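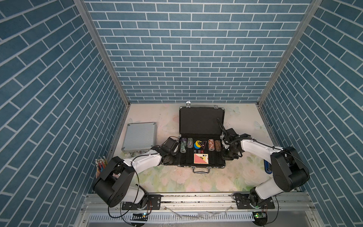 Poker set, lid open, on the floral cloth, with the closed aluminium case beside it.

**Packing a chip case: layout, access and counting back in**
Speaker notes, Keabetswe Van Wyk. Sep 22, 2019

Opening (keep short)

- Introduce myself. I look after the lending shelf at Flukholm, where games go out boxed and come back in whatever order the last table left them.
- The talk is on one object: the carry case for a chip set. Same principles apply to drill bits and cutlery.
- Ask who has a set at home. Ask who has read the inventory card that came with it. Move on whatever the answer.

## 1. The tray

- Point to the black foam. The tray does the sorting. Each stack has its own place, and a chip in the wrong stack shows up by its edge pattern without anything being lifted out.
- Chips lie on their sides, edges up. Edge pattern matters more than face design for this reason. Most buyers look at the face.
- Five stacks in this case. The buttons have a place among them, with the dice below and the cards below those.
- The stacks are not all the same length. A short stack leaves slack in the slot, and slack lets chips lean over when the case is carried by the handle. Fill the gap with a folded strip of felt. Do not use tissue; it compresses and stays compressed.
- Handle is at the front edge, latch on the lid. Carried upright, the case turns the whole tray through ninety degrees. Everything loose then moves towards the hinge side. Pause here, as this is the point people miss.

## 2. What we lend

- Figures for the slide: 1,972 chips on the shelf in total, spread over several sets. The largest set is 300 when complete.
- Of the loans last year, 152 were chip sets. 36 came back with something in the wrong slot. Wrong slot is not the same as missing, and we log the two separately.
- February was the worst month. I have no explanation and will not offer one.
- The cases we tried were from Unier and Drorna. Unier foam is denser and holds its shape. Drorna latches close with less force. If asked which to buy: depends on whether the case travels.

## 3. Small parts

- The small parts are the buttons, dice and cards. They share the middle of the tray and are handled more than any chip.
- Blind button: round, yellow, lettered BIG, with a blue round button under it. Store them as a pair. If one is put away alone, the other is usually still on the table.
- Dealer button: clear triangle with a thin red edge, lettered ALL IN. Being transparent, it takes the colour of whatever is behind it. Against yellow it is easy to see. On a patterned cloth it can be overlooked, so it should go back in the case first.
- Three dice, red and translucent, in a row in the narrower compartment. A row can be checked at a glance. A heap cannot.
- Cards: deck squared and laid flat in its own place. If the lid resists, check the deck before pressing.

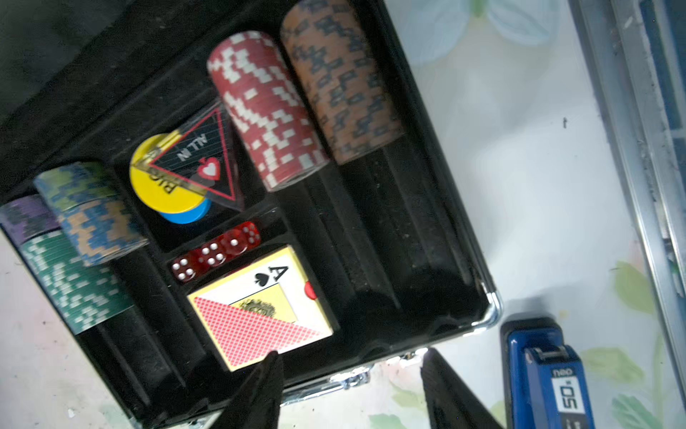 ## 4. Counting back in

1. Clear the table of anything that belongs to another box. Pencils and staplers first.
2. Buttons into the centre compartment.
3. Dice in a row.
4. Chips, one colour at a time, longest stack first. Run a thumb along the edges to level them.
5. Cards last.
6. Lower the lid without latching. It should sit level. If it does not, open it and look for a chip standing proud of its neighbours.
7. Latch, tilt slowly, listen. A rattle means slack in a slot or a die out of its row.

Allow two minutes for the demonstration. Use the Wieser tray if the large case has not arrived.

## Likely questions

- *Does foam wear out?* Yes. The dividers go before the slots do — corners first. Replacement inserts can be cut from sheet foam with a long blade.
- *Should chips be washed?* Damp cloth, one at a time, dried fully before they go back. Foam holds water.
- *Labels on the slots?* We tried them. Adhesive does not hold well on a flocked surface. A card inside the lid is better.
- *What about sets with more colours than slots?* Split the smallest colour off into a bag and write the count on it.

Handouts are by the door. Collect the spare felt strips before leaving.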